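Stacking Blocks on a Polished Surface: Setup and Procedure
By Ionuț Ilie
Updated January 12, 2025

Plain cube stacks are easy on carpet tile or felt. On polished stone, glass or a glossy laminate the bottom block slides at the lightest sideways contact, and the error carries up the stack. The procedure below is for small wooden blocks, painted or bare, on a hard glossy top.

Preparing the surface

Wipe the top with a damp microfiber cloth and dry it with a second one. Do not use spray polish. It leaves a film that lowers friction, and one application takes several cleanings to remove. Fine sawdust from unfinished blocks has the same effect, so brush the blocks off before they go down.

Check level in two directions at right angles. A bubble anywhere between the lines is good enough for stacks of up to five blocks. For taller stacks, shim the table legs until the bubble is centered.

Place the lamp to one side and low. Overhead light on a glossy top produces streaks of glare that hide the lower edges of the blocks, and the lower edge is the one you need to see when judging contact.

Sorting the blocks

Set each block on a flat reference and press the corners one at a time. Any block that rocks goes in the reject box. Blocks that rock only on one face can still be used as the top piece, good face down.

Check painted blocks for drips along the edges. A raised bead of paint on a bottom edge will tilt everything above it. Take it off with 220-grit paper on a flat backing, two or three light strokes.

Building the base

Start with the tallest bare wood block, upright. Push a smaller cube up against its side at the bottom so the two form an L. The cube widens the footprint and gives the tall block something to bear on if it is bumped from the opposite side. Press the two together at the base, away from the top.
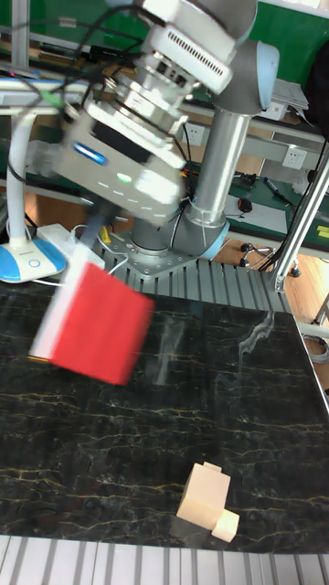
Base in bare wood on the black marble-patterned top, red block held clear of the surface.

Bring the next block in from above. Keep it higher than the tallest point of the base until it is over its target, then lower it straight down. A block carried in low will catch the tall piece near its top edge, where it tips most easily.

Stop with a small gap remaining. Let any swing die out, square the faces by eye, and lower the rest of the way. Release both sides at the same time. An uneven release drags the block toward the side that lets go last.

Correcting an offset

If the placed block overhangs by less than a quarter of its width, leave it and compensate with the next one. If it overhangs by more, lift it off and set it again. Do not nudge it in place, as the base will move first on a polished top.

If the base cube has separated from the tall block, remove everything above before closing the gap.

Storage

Keep bare and painted blocks in separate boxes. Paint rubs off onto bare wood in a mixed box, and the marks do not sand out cleanly on end grain. Replace any block with a crushed corner.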